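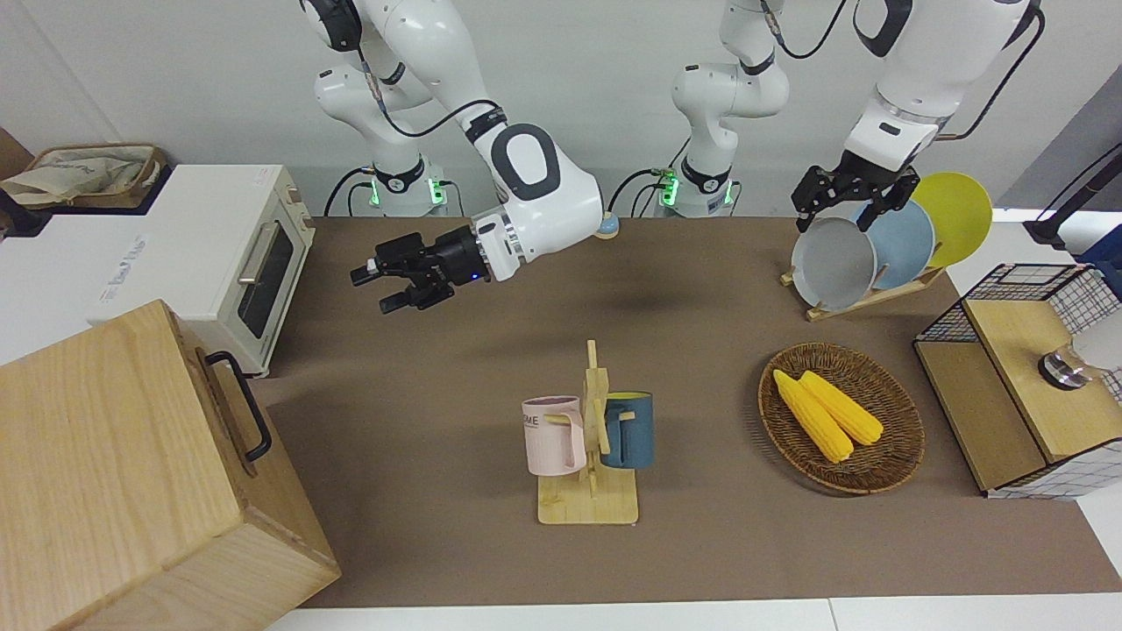
Hemaron Plate Rack, Light Wood

Item 3481
Ships flat, four screws, key included

A plate rack has one job, and you would be surprised how many of them can't manage it. The Hemaron holds your plates upright with their faces turned the same way, so you can get at the one you want without unstacking the ones you don't. Gray, pale blue, yellow, whatever you own. It has no opinion on color.

The slots are cut a little wide, so plates lean. We get mail about this. A plate that leans is easier to grab by the rim than one standing at attention, and it leaves some air between neighbors. If you need your dishes perfectly vertical, we suggest a museum.

Fits dinner plates up to 10 inches across. Thick stoneware may take up two slots and sulk. Bowls will go in if you insist, but they roll, and we don't cover bowls.

Care: wipe with a damp cloth and let it dry standing up. Oil it once a year, or whenever you remember that you own oil. No dishwasher. Yes, we know it spends its life next to one.

Goes with: the Nirnix mug tree, item 2733. Square base, upright post, pegs. It keeps mugs off the counter and makes you admit how many you have. The finish is close to the rack's but doesn't match exactly, as they come from different workshops and neither will budge.

Also in this range: the Triệu wooden box with metal handle, good for bread, onions, or the chargers you no longer have a phone for.

Returns accepted within 17 days, assembled or not. Please take the plates out first. Questions about fit go to Taha Berrada at the shop desk, who will ask you to measure your plates and will wait on the line while you do it.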